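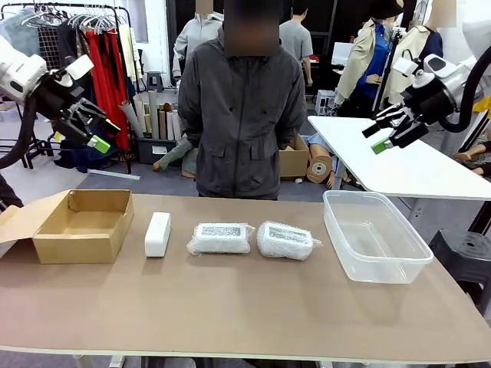 Friday, July — print drying and flatness

Continued the Rodholm baryta test from last week. Two batches of 24 prints, same portrait file, same profile. Batch A dried face up on screens, batch B face down on blotters. Room humidity 63% at start, not logged overnight. Need to fix that.

A curled at the long edges. B flatter, but 2 sheets picked up blotter texture in the dark suit area. Visible at an angle only. Would not send those to a client.

Tanko Oyelaran thinks the curl comes out after a night under the Kistance press boards. Pressing half of A to check, other half left alone as control.

Color: skin tones slightly warm against the Benítez reference print under the viewing lamp. Same in both batches, so drying is not the cause — suspect the profile.

To do: new blotters, reprint the Stoltedby wedding set only after the profile is rebuilt.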